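Search this repository Go

Storkstead Setlists

Setlists from small-room concerts, typed up by people who should have been watching the band. The current release holds 2875 shows from 58 venues, none of which you could call an arena without upsetting the fire marshal. We were aiming for 3000 and ran out of July.

What's in it

Three CSV files and a text file of apologies.

shows.csv has one row per concert: show_id, venue_id, headliner, doors, first_note, last_note, encore, source.

songs.csv has one row per song played: show_id, position, title_as_heard, title_fixed, cover_of, false_start.

venues.csv has one row per room: venue_id, name, capacity_claimed, has_stage. The last column is a yes/no. Four of us argued over what a stage is and settled on "anything you could fall off."

apologies.txt lists the bands whose song titles we got badly wrong in the first release. Stisis appears in it nine times.

Where it came from

The bulk of the rows started as handwritten setlists pulled off monitors and floors after the show. The rest came from phone notes, a ticket-stub collection belonging to Normand Kowalchuk, and the Weveo forum, which closed its setlist board and let us take the posts before the lights went out. The source column says which is which. Rows marked "memory" are what they sound like. Treat them the way you'd treat a friend's story about the time the singer looked right at him.

Jinlong Li did the first typing pass. Qiuyue Fan did the second, found the first, and asked for a third. Disagreements about handwriting were settled by Pascal Lenz, who played bass for six years and can read anything written in marker on a paper plate.

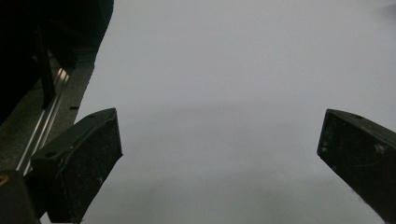 Empty cells are the main thing to know about before you load shows.csv. In 275 rows the encore column has no value at all, and an empty cell does not mean there was no encore. It means whoever kept the list had gone to get their coat. A confirmed lack of encore is written "none" in lowercase. Please don't fill the empties with "none" on our behalf. Somebody did this in a fork and then published a chart about the death of the encore.

Times

All times are local and on a 24-hour clock. A show that runs past midnight keeps going, so a last note at a quarter past twelve at night is 24:15. Spreadsheets hate this. We picked it because the alternative had bands finishing twenty-three hours before they began, and only Jiang has ever come close to managing that.

The doors column is the time printed on the ticket. We have no column for when the doors opened, as the one person who tried to record it was outside.

Song titles

title_as_heard is exactly what was on the paper, including drawings where we could put them into words. Bands shorten their own titles without mercy: "SLOW ONE," "new fast," "the Gary one." title_fixed is our best match to a released song. When there was no released song, title_fixed is empty and stays empty until the band gets around to it.

Covers are marked only when played all the way through. Four bars of somebody else's chorus in the middle of a jam doesn't count, however pleased the guitarist looked.

false_start is 1 if the song was begun, abandoned, and begun again. This column was Shiyu Jin's idea and it's the one people write to us about. The record is five, in one song, by a band that asked not to be named and is easy to find if you sort.
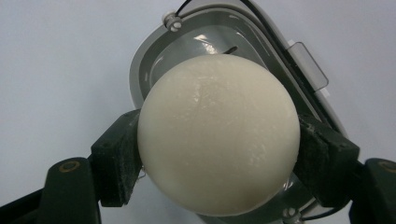 Can I use the position column to work out how long each song lasted?

Position is only the running order, starting from 1 for each show. We have no per-song times. The closest you'll get is last_note minus first_note divided by the number of songs, and that figure includes the tuning and the talking.

Known problems

– Two venues moved across the street and kept their names. They have separate venue_ids, and the older one ends in "a".
– Support acts are missing unless the support act's own drummer sent us the list. There is a lean toward bands with organized drummers.
– capacity_claimed is what the venue told us. One room claims more people than it has floor.
– Paper setlists show what a band meant to play. If the list-keeper noted changes we used them. If not, the last two songs are hopeful.
– Festival sets were left out. We tried one and the rain got to the paper first.
– Accents went wrong in some Weveo posts before they reached us. We've repaired the ones we could recognize.

Good for, less good for

People have used earlier releases to look at opener and closer habits, to see how long a new song takes to reach the middle of a set, and to win arguments. It's less good for anything about a whole country or a whole genre. The rooms are the ones we could get home from.

Corrections

Open an issue with the show_id and what you think is wrong. A photo of the paper helps. "I was there" is accepted and goes in as "memory." If you were in the band, say so, and we'll weigh your version equally with everyone else's.

License

Free to use and share with credit to Storkstead Setlists. Tell us if you make something with it, unless it's the encore chart.

58 shares 6 comments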